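Patterned tree wall stickers on pink paint – worth it or not?

lukine_lane
Finished the alcove at last. Pale pink walls, big tree stickers with the patterned leaves, one tree per wall.

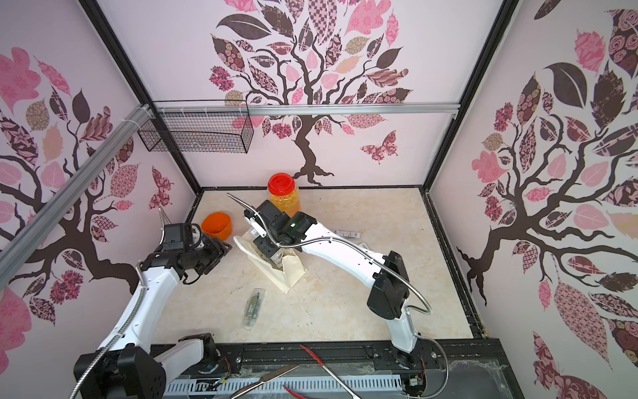
Went with Rokero in the end, 11 sheets in the pack. Still wondering if a third tree was too much.

Sumodix
It is too much. Florals, checks, stripes and paisley all on one tree, then the same again on the next wall. I'd have stopped at the back one.

hallway676
Disagree, the repeat is what makes it look planned. The butterfly could go though.

lukine_lane
Butterfly stays.

Sumodix
Fine, but will they last? The listing says "peels off clean". Mine took the paint with it, and that was after a month on the wall.

sarpong_diy
How long had your paint been up? I left mine until October before sticking anything and had no bother.

Sumodix
Long enough. 1,225 glowing reviews and I don't believe half of them – most were written the day the parcel came.

lukine_lane
Will try a corner leaf in spring and report back.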